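Prultden Tells Customers to Stop Buying Folding Gadgets, Including Some of Its Own

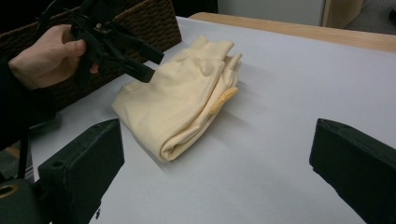

A cream garment folded on a white tabletop.

DULBY, January - Prultden, the clothing care and storage shop, today released the results of a home folding trial that did little to support the claims made for folding boards, drawer dividers and clip-on shelf guides. The company sells all three. It is dropping two of them.

The trial ran for six weeks in 112 households in and near Dulby. Each household was given one folding aid and a printed sheet showing a plain hand fold. People used the aid for the first half of the trial and the sheet for the second half, then reported which one they were still using when no one was checking up on them.

Of the 112 households, 90 had gone back to folding by hand. Most said the aid was one more thing to find a place for. Several had put it in the drawer it was supposed to tidy.

"We've been told for years that a messy drawer is an equipment problem," said Ermelinda Prata, who ran the trial for Prultden. "I didn't believe it when I worked the sales floor and I believe it less now. What people were short of was a clear flat surface and a few minutes."

Soft knits gave the most trouble. Folding boards are mostly sized for a stiff cotton shirt, and a thick sweater or a pair of knit pants does not behave like one. Fabric bunches at the hinge, a cuff or waistband slides out between the layers, and the whole thing has to be opened and started again. Folded by hand, the same piece often ends up with a rounded edge and a pucker or two. Prata's view is that this doesn't matter.

"A fold has one job, and that's to get the thing into the drawer so you can find it again," she said. "The razor-sharp stack in the catalog was pinned at the back. I know, I pinned it."

Prultden is also withdrawing a claim of its own. Past packaging for its Flastia folding board stated that the board "cuts laundry time in half." The company has not been able to find out where that figure came from, and nothing in the trial backed it up. The Flastia board will be sold off at the Dulby store until stock is gone and will not be reordered. The clip-on shelf guide is being dropped at the same time.

Drawer dividers stay in the range. Households with small children liked them for socks and underwear, and the company sees no reason to argue.

In place of the withdrawn items, Prultden is putting out the Mai sheet, a revised version of the one used in the trial. It is printed on both sides and covers shirts, pants, knits and towels. For knits it gives the following advice:

Lay the piece on a table, not on a bed.
Smooth it from the middle outward with your palms.
Fold the sleeves or legs in first, then fold the length over on itself.
Stop when it fits the drawer.
Leave small creases alone.

The sheet is free at the store counter. Customers do not have to buy anything or leave an email address to get one.

The trial had limits, and the company would like them reported along with the results. Households signed up by choice, most were already Prultden customers, and six weeks is a short time to judge a habit. Nearly 153 households asked to join, and those with no table big enough to fold on were turned away, so the findings say nothing about homes where all the laundry is done on a couch.

Requests for the full results can be made to Ermelinda Prata at the Prultden store in Dulby.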